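# Demonstration collection

**Demonstration collection** is the gathering of recorded examples from which a robot learns a manual task. Each example, called an episode, holds the camera views, joint positions and gripper commands from one attempt. A model is later trained to predict the commands from the rest of the record.

## Method

An operator usually drives the arms through a matching pair of hand-held or table-mounted controls. At the Sternden workshop in Drultcombe, a session is planned as 50 episodes of one task, with a pause after every 5 to check the recordings. A full set for one task is 1,000 episodes. The workshop stores them in Pluramik, its own episode format, which keeps all streams on a shared clock.

## Varying the start

If parts always begin in the same spot, the model may learn the spot and ignore the part. Many work surfaces are therefore marked with a grid. The operator is given a cell and an angle for each part before recording starts, and the list is shuffled between sessions.

## Rejected episodes

Episodes with dropped frames or a missed start signal are deleted. Failed grasps followed by a clean recovery are often kept under a separate label, as they show the model how to get out of trouble. 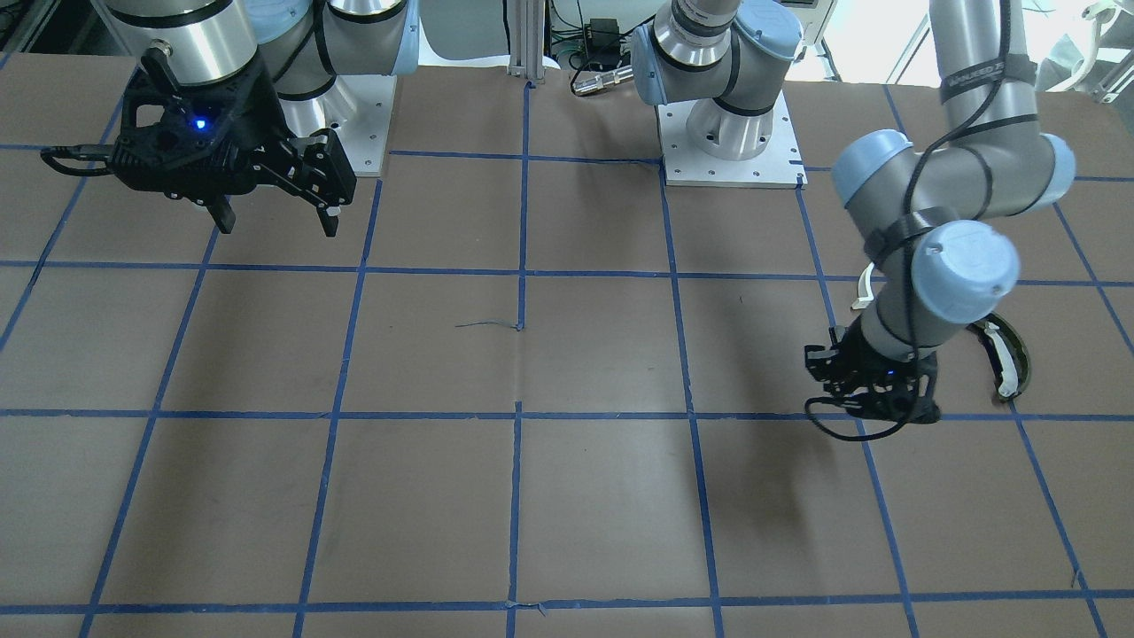 Two-arm workspace with a taped grid. 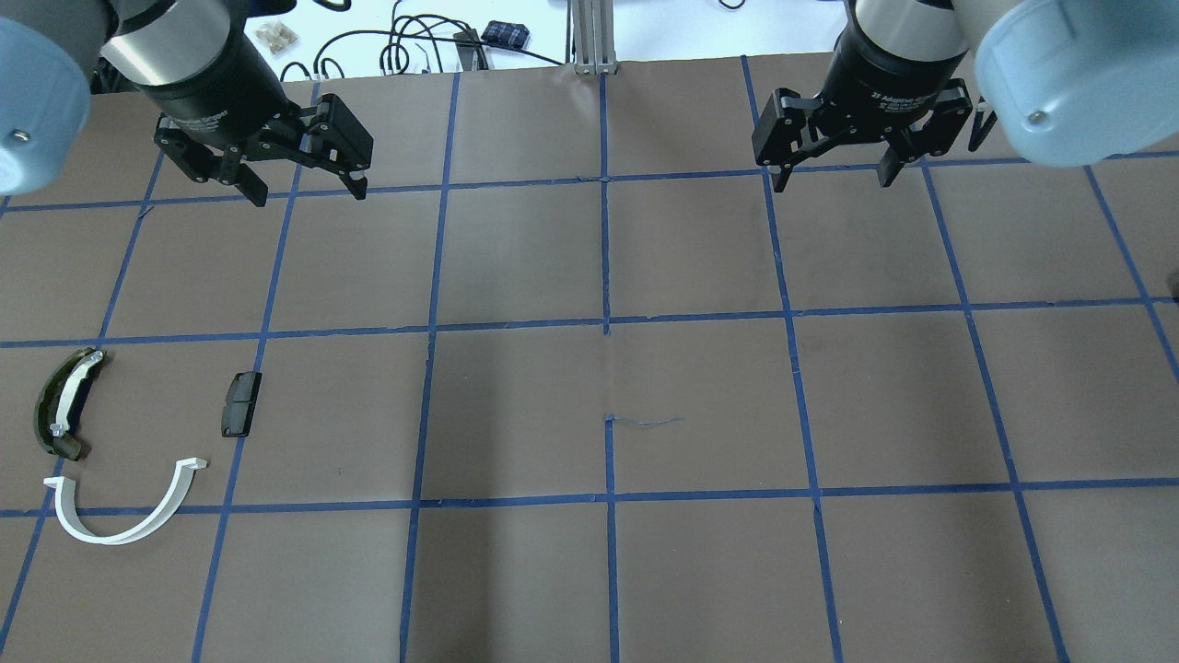

**Why is the same task recorded so many times?**

A model trained on a few episodes tends to copy them closely and fails when a part is turned or moved. More episodes with different starting positions give it a wider range of cases to draw on.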